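Clondau Shares Results of Side-by-Side Controller Trial for Two-Arm Workbenches

New Ellus controller was tried against the company's earlier model on everyday brick sorting; full notes are free to download

DALINWOOD, 2023-09-13 – Clondau, the maker of motion controllers for small robot arms, is very happy to share the results of a long and careful comparison between its new Ellus controller and the model it has been shipping up to now. The trial was run at the Sydorenko Workshop in Dalinwood, where a pair of arms share one tabletop and one set of trays, and where there is not a great deal of elbow room for either of them.

We started planning this in May, over a long lunch and a pad of paper, and the question we wrote at the top of the first page was a plain one. Would a person who already owns two small arms notice the difference if we swapped the controller and left everything else alone? Same arms, same grippers, same cables, same table. It is the question our customers ask us on the phone, and up to now we have only been able to answer it with our own opinion, which is of course a rather fond one.

The job we settled on was sorting toy building bricks into trays. It sounds like child's play, and there were a few jokes about that on the first morning, but anyone who has tried to get a gripper to close on a small brick lying at an odd angle will know it is a fair test. The bricks land every which way. Some end up on their sides with the studs facing out, some touch each other, and the trays sit in a tight row at the back of the table, where both arms need to reach.

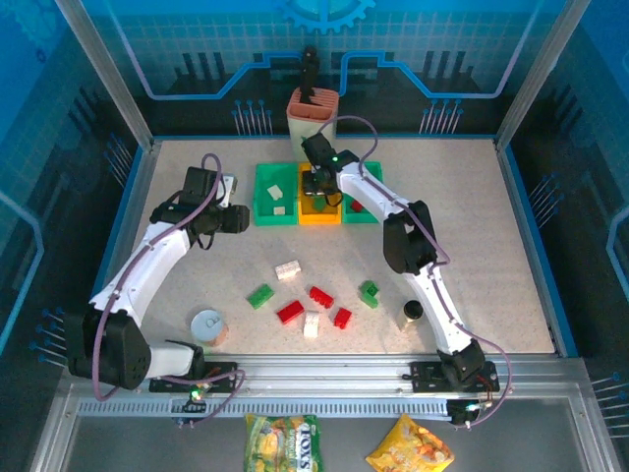 Each run began with the bricks spread out by hand and ended when the last one had been let go over a tray, or when the controller gave up and asked for help. We started 206 runs and counted 200 of them, split evenly between the two controllers. The other six were thrown out after a power problem in the building, which hit both controllers during the same afternoon. Those six are still listed in the notes for anyone who would like to see them, and we have marked the spot where the lights went.

The number we cared about most was how often the arms stopped because the controller thought they were going to touch. On the earlier model this happened 50 times. On Ellus it happened 5 times. We had hoped for a drop and we will admit to being a little giddy when the count was read out, so we had it checked again by someone who had not been in the room for any of the runs. It came out the same.

"What I liked was how calm the whole thing felt," said Lorena Huenchumán, who leads controller design at Clondau and has been working on Ellus from the first sketch. "With the old box, one arm would start in toward the middle tray, the other one would start in too, and they would both freeze and sit there until you came over. Ellus lets one of them hang back for a moment. You watch it wait its turn, and then in it goes. I must have stood there for an hour on the first day just watching them take turns, and I had a great many other things I was supposed to be doing."

The middle tray deserves a word of its own, as it came up again and again in the notes. Both arms can get to it, and both have a good reason to, depending on where the bricks are lying. The outer trays were easier going on both controllers, and if we had only used those the two results would have looked a good deal closer. Matvii Hutsuliak, who ran the bench at Sydorenko for most of the trial, asked early on that the middle tray stay in every single run, even though it made his days longer, and we are grateful to him for being stubborn about it.

Grip force was another thing we wanted to look at. Ellus has a setting we call soft close, which slows the fingers down over the last bit of travel. It helped with bricks that were tipped up on a narrow side, which the earlier controller tended to push over before it had hold of them. It did very little for bricks lying flat, and it made every pick slower. Solomiia Hrytsenko, who tested that setting, recommends leaving it off for flat parts and turning it on only where parts stand up or lean on one another. Our printed guide used to tell people to leave it on all the time. We have changed the guide.

There were things that did not go our way, and we would like to be open about them. Ellus takes longer to start up than the earlier model, long enough to go and fill a kettle. Its fault messages are written in a style that made sense to the people who wrote them and to hardly anyone else, and three of our own staff read the same message in three different ways. And when both arms were told to work at full speed, the waiting that Lorena is so fond of began to eat up the time saved elsewhere. At full speed the two controllers finished their runs in close to the same time. It was at the middle speed, where most of our customers work, that Ellus pulled ahead.

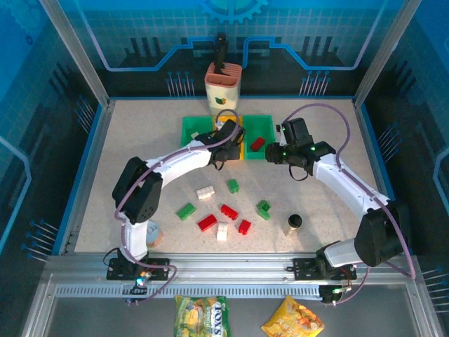 Cables also took up more of our attention than we had planned for. An arm that stops short gives its cable a good shake, and an arm that slows down gently does not, so a change of controller can be felt all the way along. Matvii checked the cable runs at the start of each morning and wrote down anything that had shifted or pulled tight. He found less to fix on the Ellus mornings. We would not hang a sales claim on that, as the trial was not set up to measure it and the two controllers were swapped back and forth quite often, but he asked us to mention it and we said we would.

The swapping itself was done by Vitalii Hladun, who got very quick at it. Both controllers use the same plugs, and the saved positions from the earlier model can be loaded straight into Ellus. In the first week a few of those positions came across with the wrist turned the wrong way, and Vitalii tracked this down to a rounding error on our side. The fix is already part of the version of Ellus that is going out now, so anyone moving over from the earlier model can bring their saved work along with them. We do still suggest running through each position once at low speed with a hand near the stop button, the way you would after any change.

"We have visitors coming through who are just getting started with a pair of arms, and they always want to know what they should buy first," said Nélida Saavedra, who manages the Sydorenko Workshop. "I was glad to host something where the grippers and the arms stayed put and only one part changed. Usually people show up with everything new at once, and then they ask me which piece made the difference, and how would I know? This time I can pull out the notes and show them. I also told Clondau I would be saying what I thought about the fault messages, and I did, at some length."

Nélida's remarks on the fault messages have been passed on to the people who write them, and a plainer set is being drafted now. She has kindly agreed to read the draft before it goes out. Owners of Ellus will get the new messages as a free update, and there will be nothing to send back or plug in.

The next round of work at Sydorenko will keep Ellus in place and change the grippers instead. We would like to try wider fingers and a softer pad, with the same trays and the same kind of bricks so that the new results can be laid next to these. If you have a gripper of your own that you would like to see included, please do write to us. We can't promise to take everything that comes in, but we read every letter, and two of the ideas in this trial came from customers who took the time to send them.

Availability

Ellus is shipping now and works with the same arms as Clondau's earlier controller. The earlier model will stay on sale, and it is still a fine choice for benches with a single arm, where the waiting and turn-taking described above has no part to play. Owners of the earlier model can ask for a trade-in quote from the dealer they bought it from.

The trial notes, including the run sheets, the speed settings and the six runs that were not counted, can be downloaded from the Clondau website or requested on paper.

About Clondau

Clondau designs and builds motion controllers for small robot arms used in workshops, teaching rooms and light assembly. The company looks after its own repairs and answers its own phones.

About the Sydorenko Workshop

The Sydorenko Workshop in Dalinwood offers bench space and advice to people and small firms trying out robot arms, grippers and controllers. Visits are by arrangement with Nélida Saavedra.

Press contact

Solomiia Hrytsenko, Clondau, Dalinwood. Interviews with Lorena Huenchumán and visits to the bench can be arranged on request.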